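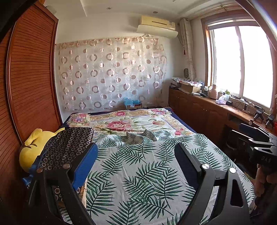
Building & Design – General Discussion

Re: Clindalham library extension, what did everyone think of the revised drawings?

Hi all,

Finally got through the whole set last night with a pot of coffee next to me, and I have thoughts! Quoting the bit I want to answer first:

> From: Jianguo Qiu
> I like the new roof a lot more than the old one, but I can't work out
> why they moved the main entrance to the north side. Everybody who walks
> there comes up from the bus stops on the south. It also looks to me
> like the reading room lost a fair amount of floor space between the
> spring version and this one. Am I reading sheet 41 wrong, or did they
> take it for the lobby?

Jianguo, you're reading it right. I laid the two versions on top of each other (printed on tracing paper, because I'm old) and the reading room is down 300 square feet. Most of that went to the lobby and the rest went into a fatter wall on the west side, where they're now running the ducts. I don't mind the duct wall so much. The old plan had everything stuffed above the ceiling, and you'd have been able to touch the ceiling tiles in the back corner if you were tall and stood on a chair.

The lobby is another story. I've worked on two library jobs, both smaller than this one, and both times we drew a big generous lobby and both times it ended up full of book carts and a folding table with tax forms on it. People don't hang out in lobbies. They hang out by windows, near an outlet, with their backs to something solid. If I could change one thing on the whole set, I'd push that inner glass wall back toward the doors by six feet or so and let the reading room have the corner window again. That corner gets lovely light in the afternoon, and right now it's lighting up a doormat.

On the entrance: my guess is grading. The south side drops off pretty quickly past the old book return, and a ramp at a decent slope would have to fold back on itself 2 times to get up to the floor level. Going in from the north, you get a nearly flat walk from the parking lot. So I see why they did it, but it does mean the bus riders walk all the way around the building, in the rain, past the dumpsters. Could there be a second door on the south with a little lift inside? Dramani did exactly that on the old courthouse annex, and it's fine. It's slow and it dings a lot, but people use it.

Now the roof. I like it too! The first one looked like somebody had sat on it. The new one with the long single slope is calmer, and it picks up the pitch of the 1920s building without copying it. What I'm less sure about is the gutter at the low end, which is hidden inside the wall. I have a thing about hidden gutters. We had one on a school job years back and it clogged with maple leaves every single fall, and the water found its way into a closet full of band uniforms. If anyone from the design team reads this list (hello!), please at least show us where the overflow goes. I couldn't find it on the sections and I looked for a while.

Somebody asked off-list about the cladding samples, so: the gray one is the Drudero panel, the warmer one is plain brick from the same yard that did the post office repairs. I'd go brick. The panel looks sharp on day one, but I've watched enough of it get scuffed by bikes and snow shovels to be nervous about it at ground level. Maybe panel up high and brick down low, if the budget can stand it. The trash enclosure is listed as "by Wastero" with no drawing at all, so I suppose we'll find out.

Seating: the furniture plan has 847 linear feet of shelving and around a quarter of the chairs the current building has. I counted twice. I hope that's only the fixed stuff and the loose chairs come later, but it doesn't say so anywhere in the notes. Jianguo, did you see a furniture schedule in your copy? Mine skips straight from door hardware to signs.

Comments are open through the end of September. I'm going to send in the lobby thing, the south door and the gutter – in that order – and I'm happy to share my draft with anyone who wants to crib from it. Shorter letters from more people seem to get read more carefully than one monster letter, at least that's how it went with the fire station.

Also, does anybody still have the spring version of the landscape sheets? Mine came through with the planting list cut off after the oaks.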